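4.2 Planning the purchase in simulation

We were keen to settle as much of the Alvarado kitchen cell as we could before spending any money on it, and simulation made this a pleasure. Both candidate arms, the Jedach and the Zoseo, were set to work on the same fruit-handling tasks in rendered rooms with plain walls and a few pieces of furniture. Each arm had 400 trials, with the furniture moved between trials. Rendering and compute came out of the running budget, so the capital line stayed whole until August.

The most useful result for the budget concerned reach. Shelves set close above the fruit left little room for the fingers, and the choice of gripper mattered far more than we had guessed (we had been ready to put nearly everything into the arm!). We therefore moved roughly 7 per cent of the capital line from the arm to the gripper and its spare fingers. Delivery from Prekport is quoted at 90 days for either arm, and we have planned for three sets of fingers in the first order.

Figure 4 gives a taste of the work: two red apples by the slanted underside of an orange wooden shelf, with the open gripper low in the view. Layouts like this one are cheap to build and change, and we would warmly encourage other small labs to try a few before asking for quotes.

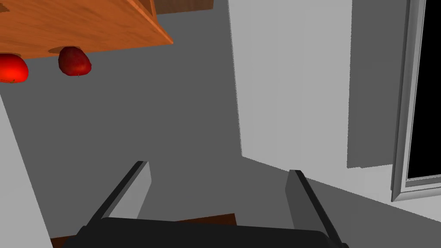 Macario Arriaga and Wenceslao Huerta | 24 March 2022
Figure 4. Rendered view from the planning runs, with the two fingers of the gripper open. The grey surfaces were kept plain to save rendering time. Costs for the full set of layouts are given in Section 4.3.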